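Search this site Enter keywords

Sorting mixed plastic packaging before a household supplies collection

Posted 5/27/19 by Xinyi Cao

Our residents' association receives donated cleaning items for distribution to 75 households. Many arrive in several layers of plastic, and we wish to separate the wrapping from the goods before they are put on the shelves. The thin film is the principal difficulty, particularly the glossy blue kind with white markings on a dark printed patch. May it be placed with the clear bags, or must it be kept apart?
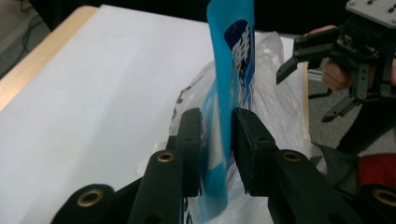
Dinesh Dewan

Printed and clear film should be kept apart unless your collector has confirmed in writing that both are accepted together. Our own hall, Karunaratne House, keeps two sacks for this purpose and has done so from November onwards. Film should be shaken out and flattened before it goes in. Labels made of paper should be removed where they come away easily – otherwise they may be left.

I would add that card must not go in with film under any circumstances.

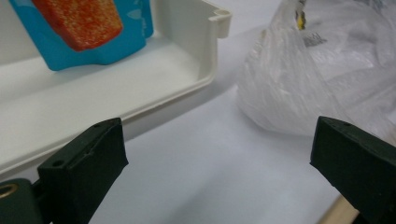

Items still fixed to a backing card require a different procedure. We do not detach them at the sorting stage, as loose scourers and similar goods are difficult to identify afterwards. A shallow white plastic tray such as the one holding the orange-red block on its blue card is quite sufficient, and crumpled bags may be left beside it on the table until the goods have been listed. The card is recycled by the household on opening.

Flelico

Ask your council. Ours takes no film at all.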